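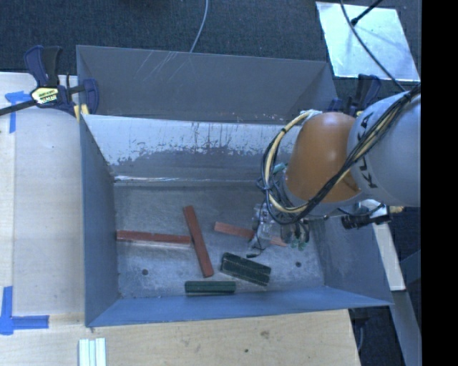
Robot arm reaching into a metal bin with sloped walls, overhead view.

Jarnton Rental Listings
Data card and README, release 2

Summary

Jarnton Rental Listings is a collection of written advertisements for furnished and unfurnished apartments offered for long-term rent. Each record pairs the text of an advertisement with a small set of structured fields, such as the number of bedrooms, the floor, the monthly rent and the deposit. The collection was prepared for work on field extraction, duplicate detection and the comparison of listing language across neighborhoods.

The release contains 965 listings. All of them were withdrawn from the market before they were added to the collection. No listing should be read as a current offer.

Contents of the release

listings.csv: one row per advertisement, with the title, the body text and all structured fields
splits.csv: the assignment of each listing to the training, validation or test portion
fields.txt: the definition of every column, with permitted values
changes.txt: differences between the first and second releases
license.txt: the terms of use

Files are encoded in UTF-8. Columns are separated by commas, and text fields are enclosed in double quotation marks. Line breaks inside the body text have been replaced by a single space.

Source of the listings

The advertisements were supplied by two letting agencies, Hofstetter and Viva, under a written agreement with Jarnton. Hofstetter manages apartments in older buildings near the center of the city. Viva manages newer developments, many of them with shared parking and a concierge. Both agencies exported the advertisements from their own office systems and removed listings for which the property owner had not consented to reuse.

Advertisements written by private landlords are not included. Neither are vacation rentals, student rooms, offices or storage units.

Fields

listing_id: a random identifier with no relation to the agency's own reference
agency: hofstetter or viva
title: the headline of the advertisement
body: the main text, limited to 2000 characters
bedrooms: a whole number; studios are recorded as 0
bathrooms: a whole number
floor: the floor as stated by the agency, with the ground floor recorded as 0
elevator: yes, no or unstated
furnished: yes, no, partly or unstated
rent: monthly rent in euros, excluding utilities
deposit: the deposit expressed in months of rent
heating: individual, central, none or unstated
pets: allowed, refused, negotiable or unstated
group_id: a shared value for advertisements that concern the same apartment

The value "unstated" means that the advertisement does not mention the feature. It must not be treated as equivalent to "no." Agencies often leave out the elevator in buildings where every tenant would expect one, and the absence of a remark on pets is common in both sources.

Preparation

Body text longer than the permitted length was shortened at the last complete sentence. Telephone numbers, e-mail addresses, office addresses and the names of agents were replaced by bracketed tokens. Street names and building numbers were removed, while neighborhood names were kept. Rents stated by the week were converted to monthly amounts, and the original wording was left in the body text.

Spelling mistakes, repeated words and unusual capitalization were not corrected. Several of the intended uses depend on text in the condition in which it was published.

Annotation

Structured fields were entered in Pirum, the annotation tool maintained by Jarnton. Each listing was read by two annotators working separately. Where their entries differed, a third reader reviewed the text and recorded a final value. Annotators worked only from the wording of the advertisement and did not consult photographs, floor plans or the agencies' internal records.

Particular care is required with the following points.

Bedrooms. A room described as a study, dressing room or "possible bedroom" was not counted as a bedroom. A room called a bedroom was counted even where the text states that it has no window.

Furnished. A fitted kitchen alone does not make an apartment partly furnished. Fitted closets are likewise disregarded.

Floor. Mezzanine levels were assigned to the floor immediately below them. Duplex apartments carry the number of the lower floor.

Deposit. Additional guarantees, such as a bank guarantee or rent insurance, are not included in the figure.

Splits

Listings that share a group_id are always placed in the same portion. An apartment advertised twice, with a new headline or a lower rent, therefore cannot appear in both the training and the test data. Users who create their own splits are asked to observe the same rule.

Known limitations

The collection covers one city and two agencies. Luxury apartments and recently renovated properties are present in greater proportion than in the rental market as a whole, and less expensive districts are thinly covered. Models trained on these data should not be expected to perform equally well on advertisements by private landlords.

Agencies write to attract tenants. Words such as "bright," "quiet" and "spacious" were not checked against the property. Rents are asking rents, and the amounts finally agreed are unknown.

Uses that are not permitted

The data may not be used to identify owners, tenants or agents, to recover removed addresses, or to screen applicants for housing. Republishing any text as a live offer is prohibited. Use of the rent field as evidence of market value in a legal or tax matter is also outside the terms.

Changes in release 2

The heating field was added. Values for pets were extended to include "negotiable," and the affected listings were read again. The identifiers were regenerated, so records cannot be matched to the first release by listing_id. A fault that removed accented characters from some titles has been corrected.

Corrections and withdrawal

Errors may be reported through the contact form on the Jarnton website, giving the listing_id and the field concerned. Owners who wish to have an advertisement removed may apply to Jarnton directly or through the agency that managed the property. Approved corrections and removals take effect in the next release, and the next release is planned for February.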